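Program Reports | Manipulation Practice | Interim

Interim Progress Report to the Desach Fund
Project: Vollanlow Handling Practice for Two-Arm Tabletop Cells
Reporting period: second quarter of the grant, closing in January
Prepared by: Prirklow project office

1. Purpose of the work

The grant supports a written code of practice for tabletop robot cells in which two arms share one work surface. The code covers layout, object control, gripper approach, recording, and stopping rules. It is meant for small labs that already follow general machine safety rules but have no written guidance on day-to-day handling work. Draft 2 was issued to the Torres site at the start of the period, and all work reported below was done under that draft.

The fruit-to-bowl task remains the reference task. It uses artificial fruit of different shapes and surface textures, a scalloped plastic bowl, and a small set of desk items that stay on the surface as obstacles. The task is simple to reset and gives enough contact with rims and neighboring objects to test most of the clauses.

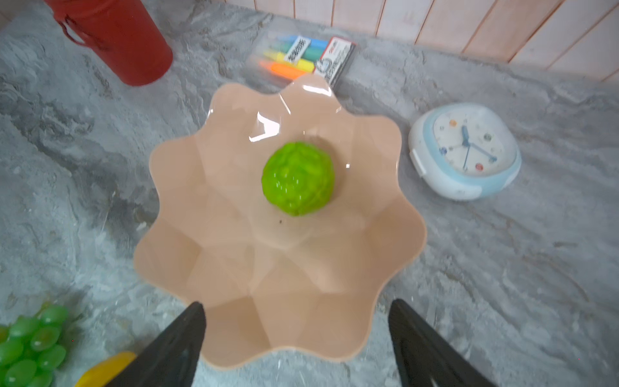

2. Work completed

A total of 242 logged runs were completed against Draft 2. Each run was checked against the 29 clauses now in force. Results were recorded as met, not met, or not applicable, with a free-text note required for any clause marked not met.

Section A of the code (cell layout) was closed with minor edits. It now requires that both arm bases be fixed to the frame, that cables have enough slack for the full planned motion, and that the start layout be recorded by a fixed camera before the first motion command. Written layout sheets were tried as an alternative - they took longer to complete and left out the orientation of objects. 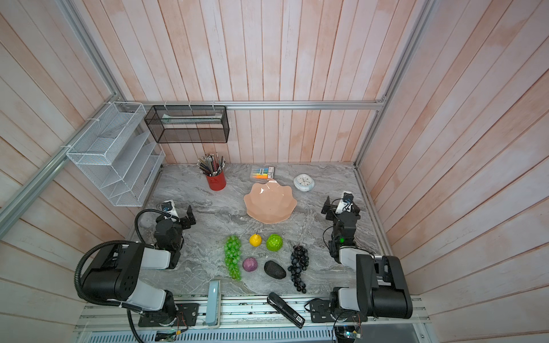 Figure 2. Two-arm cell with fruit and desk items laid out and the bowl empty.

Section B (object control) was revised. The earlier wording asked operators to "clear the area of unneeded items." This was read differently from one shift to the next. The new wording separates task objects, which may be moved, from standing objects, which may not. A standing object that is touched during a run is logged as a contact event even if it stays in place. The clock and the highlighter pack are both listed as standing objects for the reference task.

Section C (gripper approach) took most of the effort this quarter. The clauses on open-finger travel were tested first. Draft 2 requires that the fingers be fully open before the arm drops below the height of the tallest task object, and that the wrist view show clear surface between the fingers during any sideways move near the bowl. Operators reported no difficulty with the first clause. The second was marked not met in 8 runs, all of them during moves along the side of the bowl.
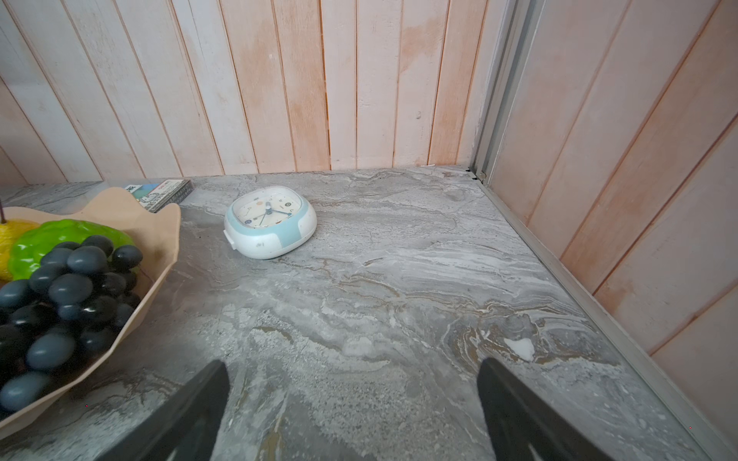 The wording will be narrowed in Draft 3 to cover only moves below rim height. Above that height the clause added checking time with no change in logged contacts.

3. Close placement

Clause C.7 deals with objects that rest against each other. It requires one finger to enter the gap between the two objects before the other finger is brought into contact, and it limits closing speed until both fingers are in place. The clause was written for rigid objects. Textured fruit behaves differently - the surface can catch on the finger pad and carry the neighboring piece along with it.

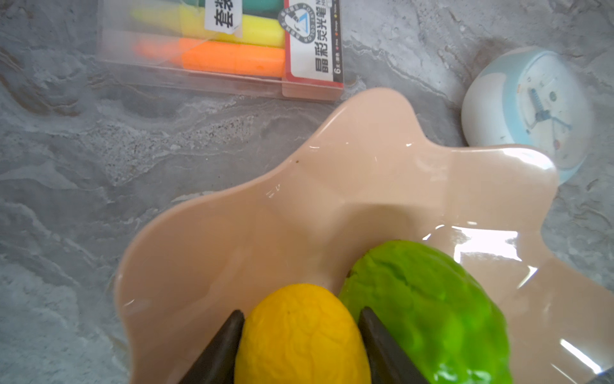

A separate speed limit for soft or textured objects has been drafted and will be tested next quarter. The force limit is unchanged. Until the test is complete, the Torres site has been asked to use the lower of the two speeds for all paired objects.

4. Open items

- Debris on task surfaces. Draft 2 has no clause on small particles in the bowl or on the countertop. A pre-run wipe and visual check will be added to Section A.
- Wrist camera focus. Objects outside the working distance may appear blurred. The code will state that standing objects be confirmed from the fixed camera when the wrist view is not sharp.
- Stopping rules. Section D has been reviewed on paper only. Trials need both arms in motion and are planned for next quarter.

5. Budget and schedule

Spending is within the approved lines. No transfer between lines is requested. Section D trials start one month later than planned, and the delay does not affect the delivery of Draft 3.

Contact: Prirklow project office | Back to top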